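Statley《家用整理机器人作业规范手册》使用评测

发布于2022年7月27日　作者:Frauke Oltmanns

Statley的这本手册共271页,附一张对折的现场检查表和一套可填写的记录页。它面向的是在住宅里调试和运行移动式整理机器人的人,不是终端住户。我们组从1月开始按它做玄关鞋物归位这一项,到现在用了半年,前后填了791张记录页。下面按章节写使用感受,价格和购买渠道不谈。

手册的结构比较传统。前三章是术语、人员分工和停机要求,第四章讲环境准备,第五章讲抓取与放置,第六章讲异常处理,后面是附录。条款分“必须”和“建议”两级,编号清楚,开会时报号就能找到。翻译腔重,个别句子要读两遍,比如“末端执行器应在其接近方向上保持对相邻物的非接触”,意思就是别碰到旁边的东西。

第四章要求每次作业前确认地面、光照和家具固定三项。地面一项写得最细:地毯边、门槛条、电线都要登记。光照一项只说“避免强烈变化”,没有给出测量方法。我们的做法是在记录页备注栏写明窗帘开合和天气,这算是自己补的规矩。家具固定一项要求轻型家具靠墙摆放,并用手推一次确认不滑动。

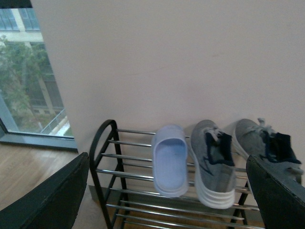

第五章的核心是放置间距。手册规定,夹爪进入置物架上方时,两指外侧与已放物品之间必须留出余量,余量按物品软硬分三档。软质鞋面一档最宽松,允许轻微接触,但要记录。这一档我们争论最多。像灰色针织面运动鞋这种鞋,鞋面软,厚鞋底却不软,旁边再摆一只白色拖鞋,同一层架子上就有两种情况,按整只鞋归档并不合适。鞋带也是问题,松开的带头会翘起来,手册通篇没有提到绳带类附件。我们后来统一按最硬的部位归档,带头外露的一律加宽一档。鞋架横杆是圆的镀铬色细杆,受力点在杆上,手册里“平整承托面”的几条用不上,只能参考附录里关于格栅的说明,而那份说明只有半页。

放置方向写得不错。条款5.9要求同一层物品朝向一致,朝向在作业前由住户选定,机器人不得自行更改。实际执行下来,争议少了很多。以前各人调试各人的习惯,有的鞋尖朝外,有的朝墙,回头比对记录时很费劲。现在记录页上有一格专门填朝向,填完签字。

第五章还规定了连续作业上限:同一操作员值守满20次放置后必须换人或休息。刚开始大家嫌麻烦,因为换人要交接,交接又要填表。试了一段时间,我认为这个数字定得偏保守,但方向没错,值守到后面确实容易漏看夹爪外侧。Clitenach的旧版指南只写“适时休息”,等于没写。

第六章处理异常。物品掉落、物品不成对、目标被遮挡,各有一页流程。其中“单件”流程最实用:发现地面只有单只鞋时,机器人不得自动判定为垃圾,也不得跨房间搜寻另一只,应先登记位置和朝向,再决定是归位还是等待。拿颜色浅、带条纹鞋床的一体式凉拖来说,登记页上要填的有品类、颜色、鞋跟朝向、离最近家具的大致距离,填完用不了多久。

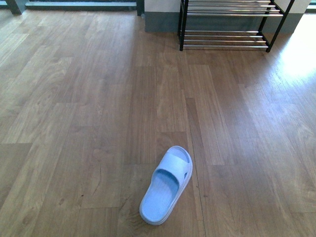

Reinhold Kröger对这一章的看法和我不同。他在评论里写道,单件流程把等待时间交给现场人员决定,等于没有标准,两个班组得出的结果没法比较;他希望手册直接写死一个上限,到时间就归位,并在架上给另一只预留位置。他还提到,登记朝向对归位有用,对追查原因没什么用,这一格可以改成选填。

我同意前半部分。等待时间确实应该有上限,我们组内部定的是9分钟,到点按单件归位,旁边空出一只鞋的宽度。朝向这一格我主张保留,抓取时夹爪从鞋跟一侧还是侧面接近,要看它填的内容,取消以后还得另外记。

反光的问题要单独说一下。木地板漆面有光泽,太阳照进来时会有一片发白,手册在第四章和第六章都提到“反光区”,两处定义不一样。第四章指地面上所有可见的亮斑,第六章只指影响识别的部分。按前者执行,靠窗的房间白天基本没法作业;按后者执行,又需要先跑一遍识别才能知道。我们写信问过Statley,答复是以第六章为准,下一版改。目前印刷本没有勘误页,买到的人最好自己在第四章旁边注一笔。

附带的检查表纸质偏薄,对折处容易裂,建议复印后过塑。记录页的电子版可以编辑,但锁定了条款编号列,想加自己的补充条款只能写在备注里。Svenja Lindemann另做了一份带补充栏的表格,我们现在两份并用,归档时以原版为准。

与Bernotmont那本相比,Statley的内容更细,停机和人员分工两部分明显更严;Bernotmont的插图多,新人上手快,异常处理则很简略。如果只做演示,后者够用。要在有人居住的房子里长期运行,我会选Statley,再把绳带、格栅承托和等待上限这几条自己补上。

评分:条款内容四星,编排四星,附件三星。第二版出来以后我会把第四章重新对一遍,有改动再更新本文。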